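Subject: Re: [sasimau-kitchen] cups, rack and the paper on the big table

Hello all,

Sofia Cardoso wrote:
> Can we agree what goes on the rack and what goes on the tray?
> Last time I found cups in both and I did not know which ones
> were ready for the shelf. Also, is the brown paper staying?

Thank you, Sofia, for asking this. I will try to answer in order.

The paper is staying until December. I bought a roll for 74, and I think it is a good price for kraft paper of this width. The blue tape divides the table in rectangles, so each thing can have its own place. My lines are a little uneven, please forgive me. The white wire rack has its place near the corner, and I would like that washed cups go there first, and only there.
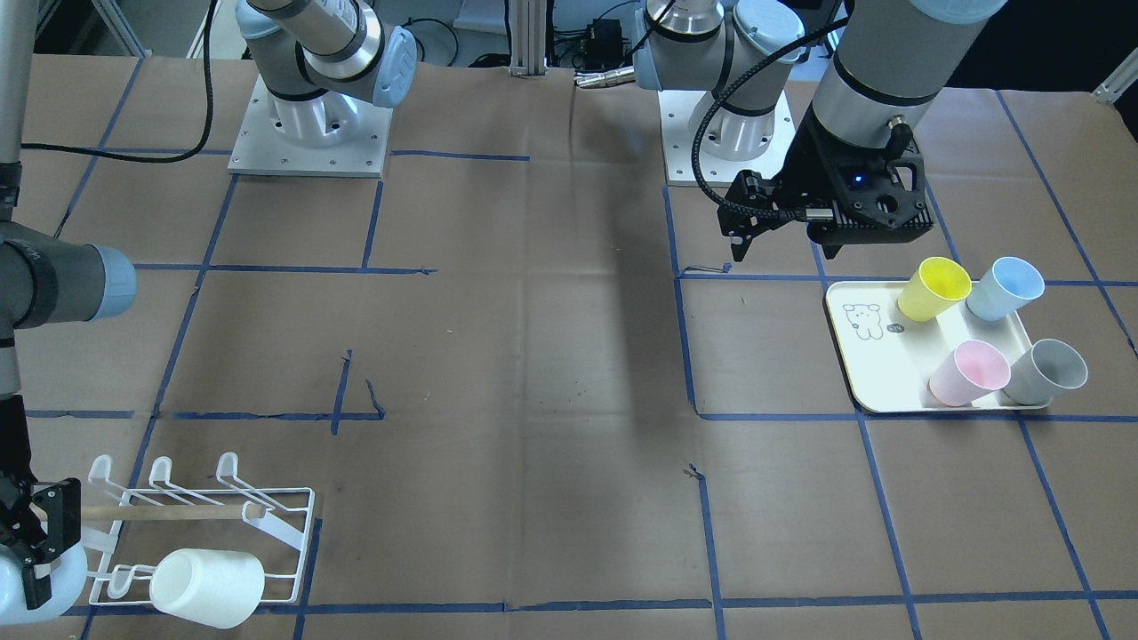 Mio Kawaguchi asked me to add that the hooks are better for the cups with a narrow rim, and that the heavy mugs should stay in the cupboard, because the wire bends.

About the tray: it is the cream-colored one, and it is for cups which are already dry. Pink, light blue and gray can go together, I don't think we need to sort them by color. If you want to check a cup before it goes to the shelf, please turn it and look also at the bottom — tea leaves a ring there very easily.
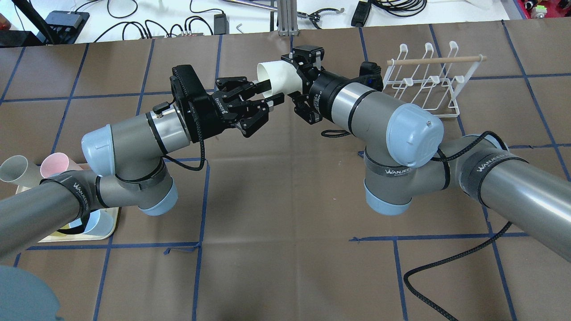

Can the cups go in the dishwasher at Warnmont?
Only on the top shelf and with the short program, as the long one makes the plastic cloudy.

I still have to write the labels for the shelf. Fares Masri has offered his marker, but it is a thick one and the labels are small. If somebody has a thin black marker, please leave it in the drawer under the kettle.

One more small thing, please do not pull the tape from the paper to use it somewhere else. There is a new roll in the same drawer.

Best regards,
Oranuch Rattanakul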